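Research > Repair and Reuse > Papers

Print this page | E-mail this page

4. Results of the Etstead collection

4.1 Storage drives in donated desktop computers

In this section we report what was found when the desktop computers of the Etstead collection were opened, and how the position of the hard drive inside the case affects the work of taking it out and putting it back. The collection was made in October of the year before this paper, at two drop-off points of the town, and the machines were then kept in a dry store until the work could begin. In total 2,056 computers were received. Laptops and all-in-one models were set aside, and after this step 1,239 desktop computers remained for the study.

For every desktop we wrote down the type of case, the way the drive is held, the number of screws, and if the cables could be reached without first removing another part. The wiping of data was done by the Schumacher workshop under its own rules and is not treated here. A drive that passed the wiping and the surface test was given back to us, and it was then mounted again, either in the same case or in another case of similar type.

We divide the mounting methods into three groups. In the first group the drive slides into a fixed metal cage and is held with screws from both sides. This means that both side panels must come off, and many owners do not know that the second panel can be opened at all. In the second group the drive sits in a plastic tray, which clicks into the cage and needs no tool. The third group contains everything else: brackets under the optical drive, drives standing on the floor of the case, and some home-made solutions with tape or cable ties. The third group is small, but it took a large part of our working time.

4.2 Access and free space

The main difficulty was free space, and the screws caused less trouble than we had expected. In a narrow case the drive must be turned to an angle before it can enter the cage, and the edge of the drive then passes close to the memory modules or to the power cables. In more than 11 cases a cable connector was bent during this movement. We repaired these connectors when it was possible. The worst model in this respect was the small Dirkel office desktop, where the cage opens toward the power supply, so that the supply must be unscrewed and lifted before the drive can move. The larger Jolix tower has its cage turned toward the side panel, and the same work can be done there without removing any other part.

A second point is the label. A drive has a label side and a circuit side, and the label carries the model name and other data that the person doing the work wants to read. When the drive is already in the cage, the label is often hidden by the wall of the cage or by the drive above it. We therefore recorded each label before mounting -- a simple habit, but it was forgotten in the first days and we had to open a number of cases again. Figure 4 shows a drive with a "WD Blue" label near the mounting area of a silver case.
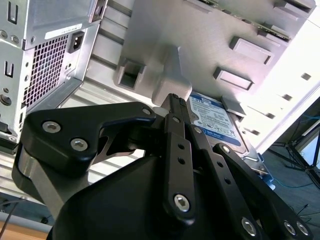 Figure 4. Hard drive held at an angle near the drive mounting area of an open computer case.

The order of the work was also important. It is better to connect the data cable first if its socket will be hard to reach after mounting, but a short cable does not allow this. For such cases we kept a box of longer cables and changed the short one at once. The power cable gave less trouble, as it normally has several plugs on one line and one of them can be moved.

We also compared cases with one drive position and cases with 2 or more. With several positions we chose the lowest one that was free, if the cable could reach it, and left the place above it empty for better air flow. We did not measure temperatures, so this choice rests only on general advice and on our own experience in the workshop.

4.3 Limits

The collection comes from one town and contains many office machines of the same age. Cases built by private persons are few. The results on the third group should for this reason be read with care.

Published July 2020

Contact | Copyright | Back to top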